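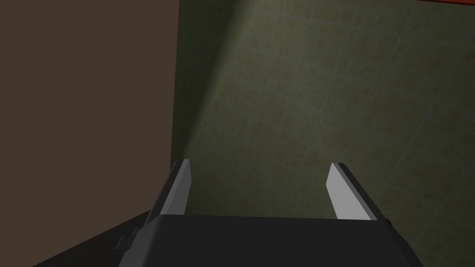
Simulator view from behind the gripper, fingers open, tiled wall beyond. Traltero open day.

Traltero open day – did anyone else go?

gantry_goose
Posted October 21, 2018

Went along to the Traltero open day with two people from work. We've been told we should be "looking at" a robot for the end of our packing line, so I was sent to look at one. I'm writing up what I saw before I forget it, and I'd like to hear from anybody who was in a different group, as I gather we didn't all get the same show.

The invitation said live kitchen handling with the Oria arm. What we got was a talk by Hugo Collado, coffee, and then a long session in front of a big screen watching the arm work in a simulated kitchen. The view I've put at the top is the one they had up for most of it. You're sitting behind the gripper looking past the fingers at the wall. There is a real Oria. We saw it for 15 minutes at the end and it moved plastic tubs from one tray to another.

My problem isn't with simulation as such. My problem is that every time someone asked a plain question (how often does it drop things, what happens if the tub is greasy, who puts it right at three in the morning) the answer came back about the simulator. It has done so many thousand grasps in there. Fine. I don't pack in there.

Price for the arm and gripper wasn't given. Price for the software wasn't given. Parking was good.

tinsnips
I was in the afternoon group and I think you're being a bit hard on them. Ours was mostly simulator too, but Collado said at the start that the training is done there and the real arm gets the result. It was on the sheet they handed out. I'd far rather watch software learn to pick up a mug on a screen than stand about while an arm breaks mugs.

Did you get the part where they let people have a go on the controls? That was the best bit of the day for me. Driving it from that view is harder than it looks, you've no idea how far off the wall is.

gantry_goose
No sheet in our group. We didn't get a go on the controls either. So the morning lot got less than you did, noted.

And on your last point, doesn't that bother you? If you couldn't judge the distance to the wall, what is the machine judging it from?

tinsnips
From whatever else it's got, I assume. It knows where its own joints are, I don't. I was only looking at a picture.

Mosoti_K
Kheri Mosoti here, I look after maintenance at a ready meals place, no connection with Traltero. I've been to three of these days with different firms and they all follow the same order: talk, screen, short go of the real thing, sandwiches.

Look at the picture again. That tiled wall has one soft streak of light down it near the corner and a bit of shadow, and the brown panel next to it is one flat colour from top to bottom. No scuffs, no splashes. Our tiles have got steam on them for half the shift and strip lights bouncing off them for all of it. If they've only ever shown the software tiles like those, I know what I'd expect to happen in my building.

I asked a rival firm this in May and was told they change the colours and the lighting at random, so that it gets used to anything. Could be. I asked to see a run with the lights turned off halfway through and they changed the subject.

lenka.k
They do vary it, Kheri. I can't speak for Traltero but it's normal practice and has been for a while. You change textures, light, the weight of the object, where the camera sits. An ugly speckled green tile might be one of hundreds of walls. So I wouldn't read much into how that one wall looks.

What I would ask is different. Light and colour are the easy things to vary. Contact is the hard one: how the fingers slip, how a bag sags, how a wet lid behaves. The fingers in that view are flat stiff plates. Two flat plates on a rigid box is about the kindest job you can give a physics engine. I'd want to know what they picked up in the simulator and whether any of it was soft.

(Lenka Kopecký, used to do simulation work at Vlček, so I do have an opinion or two on this.)

gantry_goose
Thanks, useful. As far as I saw it was all rigid stuff. Somebody in our group asked about film-lidded trays and the answer was "on the roadmap".

palletjack17
On the roadmap = no

tinsnips
Or it means it's on the roadmap. They're a small firm. Would you prefer they'd said yes?

palletjack17
I'd prefer they'd said no. Saves me the train fare.

Anika R
I wasn't at this one but I bought from a firm that demonstrates in much the same way, so take this for what it's worth. We had the screen session, were very impressed, and signed. The arm arrived and spent its first two months being nudged along by an engineer with a laptop. It does work now. It does one product out of the four we talked about. I can't say the demo was dishonest, everything on the screen was true of the screen. We just didn't ask the right things.

What I'd ask for now, before any money changes hands:

Send them a box of your own product and go back to see it handled by the real arm.
Pick the order yourself on the day.
Ask to see a failure and then watch who clears it and how long it takes.
Get the gripper wear parts priced in writing.

On that last one, our finger pads cost us more in the first year than the service contract did. Check whether Oria has pads at all or just bare fingers.

gantry_goose
Good list, I'm stealing it. I didn't get near enough to the real gripper to say about pads and I wouldn't like to guess from the simulated one. I'll ask.

Hugo at Traltero
Hello all, Hugo Collado here. A colleague pointed me to the thread.

A few fair points. The morning group should have had the handout and the hands-on session and didn't, as our first talk overran. That was my talk, so that's my fault. If gantry_goose wants to come back with the same people I'll arrange a proper slot on the arm.

On the wall: Lenka has it right, surfaces and lighting change between training runs. What you saw was one fixed kitchen that we keep for showing people, so the picture doesn't jump about.

On soft packaging: we can't do film lids reliably today. I should have said it in those words.

On the count of real grasps: we ran 800 on the physical arm last month on tubs and small cartons. I'm happy to share the log with anyone who signs the usual agreement.

Mosoti_K
Thanks for coming on, plenty wouldn't. But how many of the 800 were good? You've given us the bottom half of the fraction.

Hugo at Traltero
It's in the log. I'd rather people see it alongside the conditions than as one number on a forum.

palletjack17
And there we are

tinsnips
To be fair to him, if he posted a number you'd say it was made up.

palletjack17
I would, yes.

lenka.k
I'm with Kheri on this one. A success rate with a one-line note of the conditions isn't a trade secret. When I was at Vlček we put it on the first slide, bad months included, and the customers who walked off were the ones who would have sent it back anyway. Keeping it behind an agreement makes people assume the worst, possibly unfairly.

Yeshi Z
Slightly off topic, does anyone know if Oria talks to Retell? We run Retell for our stock labels and I've got enough boxes converting one thing into another as it is.

gantry_goose
Didn't come up in our group. Hugo?

Hugo at Traltero
Not directly. There's a plain text export and a customer has got it going that way. Yeshi, drop me a message and I'll ask them if they mind being contacted.

Yeshi Z
Will do, ta. "A customer has got it going" is making me nervous but I'll ask.

gantry_goose
Update for those following. I've taken Hugo up on the offer and we're going back with a crate of our own tubs, some of them from the end of a shift so they're in their usual state. I've also asked for the log. My manager has signed the agreement so I won't be able to post figures, but I can say on here whether I'd spend my own money.

As of tonight I wouldn't. The arm moved some clean tubs on a clean tray and I've got a lad who can do that and drive the forklift.

Anika R
Take the greasiest ones you can find. And take someone from nights with you, they'll ask about the clearing up.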